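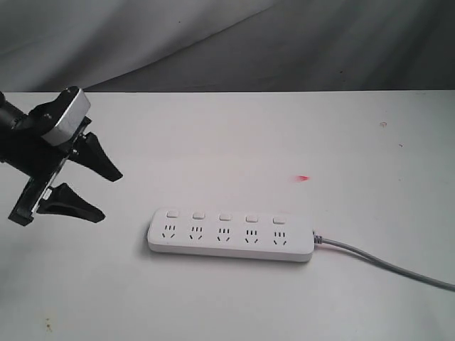
티켓 963 / 그리퍼 비교: 멀티탭 스위치 누르기와 플러그 꽂기
상태: 진행 중
담당: Sota Ichikawa
참조: Ward Dierckx

증상

Stilwood 그리퍼로 멀티탭 스위치를 누르면 옆 스위치까지 같이 눌리는 경우가 있습니다. 플러그 꽂기에서는 플러그를 잡는 것까지는 잘 되는데, 콘센트 구멍 앞에서 각도가 틀어져 들어가지 않습니다. 같은 팔, 같은 컨트롤러에 Clultgate 그리퍼를 달면 스위치 문제는 없고 꽂기 문제만 남습니다. 그래서 처음에는 핑거 탓이라고 생각했는데, 기록을 보면 그렇게 간단하지가 않네요. 개인적으로는 올해 받은 티켓 중에 제일 재미있습니다!

환경

팔: Stullthorpe, 컨트롤러 펌웨어는 1월 배포본
그리퍼 A: Stilwood 평행형, 끝이 좁아지는 쐐기형 검은색 핑거
그리퍼 B: Clultgate 평행형, 끝이 평평한 기본 핑거
카메라: Liao, 고정 설치
대상물: 흰색 5구 멀티탭, 구마다 스위치가 따로 있는 제품
작업대: 흰색 상판, 뒤쪽은 회색 천

재현 절차

1. 멀티탭을 작업대 중앙에 가로로 놓고 코드는 오른쪽으로 뺀다.
2. 그리퍼를 멀티탭 왼쪽에서 연 상태로 대기시킨다.
3. 왼쪽 스위치부터 차례로 누른다.
4. 플러그를 잡아서 가운데 콘센트에 꽂는다.
5. 그리퍼를 바꾸고 같은 순서로 반복한다.

기록

09:40 Sota
A로 스위치 누르기 25회. 12회에서 옆 스위치가 같이 움직였습니다. 전부 핑거를 벌린 채 아래쪽 핑거로 누른 경우입니다. 핑거를 닫고 누르면 두 끝이 모여서 훨씬 나을 것 같은데, 지금 스크립트에는 닫는 동작이 빠져 있어요. 제가 빼먹었습니다.

10:15 Sota
스크립트 수정. 접근 전에 핑거를 닫고, 누르는 자세도 수직에 가깝게 바꿨습니다. 다시 25회 돌려서 옆 스위치 간섭 없음. 쐐기형 핑거가 이런 작은 버튼에는 정말 좋습니다. 끝이 가늘어서 버튼 중앙을 벗어나도 이웃까지 닿지 않아요. 옆에서 보고 있으면 꽤 시원시원합니다.

10:30 Ward
좋네요. 그런데 B는 벌린 채로 눌러도 문제가 없었잖아요. 벌림 폭을 똑같이 맞춰서 비교한 건가요?

10:42 Sota
아니요, 각자 기본값이었습니다. B가 더 좁게 열려 있었네요. 폭을 맞춰서 다시 돌리니까 B도 간섭이 나옵니다. 이전 비교표의 스위치 항목은 무효로 처리해 주세요. 표에도 표시해 두겠습니다.

11:20 Ward
꽂기 쪽을 봤습니다. 카메라가 잡는 콘센트 위치가 매번 조금씩 다릅니다. 본체도 흰색, 상판도 흰색이라 왼쪽 끝 둥근 부분의 윤곽이 자주 끊겨요. 그런데 구멍은 대비가 아주 좋습니다. 윤곽 말고 구멍 패턴을 기준으로 잡으면 어떨까요? 위에 짧은 세로 슬롯 세 개, 그 아래 비스듬한 슬롯 두 개, 이 조합이 다섯 번 반복되니까 특징점으로는 거의 선물이나 다름없습니다.

11:35 Sota
해 볼게요. 참고로 상판에 있는 작은 빨간 얼룩을 검출기가 한 번 표식으로 잡은 적이 있습니다. 멀티탭 위쪽, 오른쪽으로 살짝 치우친 자리예요. 일단 색상 마스크에서 그 부분을 제외했습니다.

13:10 Sota
구멍 패턴 기준으로 바꿨더니 위치 흔들림이 눈에 띄게 줄었습니다! 노출은 2000 마이크로초로 고정했고요. 자동 노출일 때는 그리퍼의 은색 하우징이 빛을 받는 각도에서 화면 전체가 어두워졌습니다. Liao 카메라는 노출만 고정하면 흰색 위의 흰색도 제법 잘 구분해 줍니다.

13:45 Ward
꽂기 결과는요?

14:05 Sota
A는 여전히 각도가 틀어집니다. 핑거 끝이 가늘어서 플러그 몸통을 물었을 때 접촉면이 작고, 구멍 가장자리에 닿는 순간 플러그가 핑거 사이에서 돌아요. B는 위치가 맞으니까 바로 들어갑니다. 누르기는 A, 꽂기는 B가 편하다는 게 지금까지의 느낌입니다. 꽂기 쪽은 아직 몇 번 안 돌려 봐서 숫자는 적지 않겠습니다.

14:20 Ward
A 핑거 안쪽에 얇은 고무 패드를 붙여 보는 건 어때요. 패드 두께만큼 닫힘 위치를 다시 잡아야 합니다. 힘 제한도 확인해 주세요. 지난번에 컨트롤러를 재부팅하니까 기본값으로 돌아가 있었습니다.

15:30 Sota
패드 부착. 닫힘 위치 재설정, 힘 제한도 다시 입력했습니다(말씀대로 기본값이었어요). 플러그가 도는 현상이 확실히 덜합니다. 다만 꽂을 때 멀티탭 본체가 같이 밀려서 다음 시도부터 위치를 다시 찾아야 합니다. 본체를 고정하면 작업이 너무 쉬워지니까 가능하면 지금처럼 그냥 올려둔 상태로 계속 해보고 싶습니다.

15:50 Ward
동의합니다. 그럼 매 시도 전에 재검출을 넣죠. 사이클은 길어져도 괜찮습니다.

중간 정리

스위치 간섭: 벌림 폭과 누르는 자세 문제로 확인. 핑거를 닫고 누르면 해결.
위치 흔들림: 검출 기준을 구멍 패턴으로 변경, 노출 고정.
플러그 회전: 고무 패드로 개선, 반복 시험 필요.
본체 밀림: 미해결.

남은 작업

매 시도 전 재검출 추가 (Sota)
두 그리퍼의 벌림 폭을 맞춘 상태로 비교표 다시 작성 (Sota)
재부팅 후 힘 제한이 초기화되는 문제는 별도 티켓으로 분리 (Ward)
맨 오른쪽 콘센트 접근 시 코드 쪽 간섭 확인. 코드가 나오는 자리와 가까워서 아래쪽 핑거가 걸릴 수 있음
패드를 붙인 A로 스위치 누르기 25회 다시 실행

16:25 Sota
재검출 코드 올렸습니다. Ward, 리뷰 부탁드려요. 좌표 변환 부분은 급하게 고쳐서 변수 이름이 좀 엉망입니다.

16:40 Ward
보는 중입니다. 그리퍼 오프셋이 A 값으로 박혀 있네요. B로 바꾸기 전에 설정 파일로 빼 주세요.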